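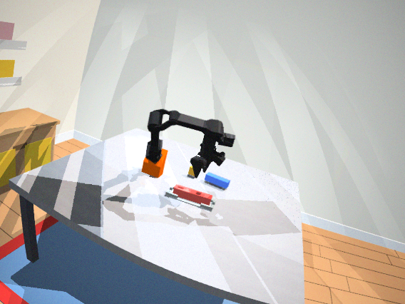 About Ladier

Ladier designs and tests control software for small table-mounted robotic arms. Each task, including the sorting and placing of coloured blocks, is first run in simulation and only then transferred to the workshop at Hivalari. The company was founded by Gheorghița Ene, who remains its technical director.

The Getach fault

In December a release of our Getach controller failed during routine trials. On a Saturday run of 1156 placements, the arm did not stop at the set height above the table on 427 occasions. The hardware was fitted with a force limit and no person was hurt, but two grippers were damaged and the release was withdrawn the same evening.

The cause was a rounding error in the height calculation, which appeared only after the arm had been restarted without returning to its home position. Our simulated trials had always begun from home — the fault was therefore never met before release.

What has changed

Every release must now pass 50 simulated restarts from different arm positions. The test results are checked by Kaushik, an independent safety firm, before any physical arm is switched on. Staff at every level may halt a trial, and all halts are recorded and reviewed on the next working day.

Clients who hold the withdrawn release should not use it. A corrected version and the full fault report may be obtained from our support office.

14 shares | 2 comments

This site uses cookies. By continuing to browse you accept our cookie policy.

© Ladier. All rights reserved. Contact us | Back to top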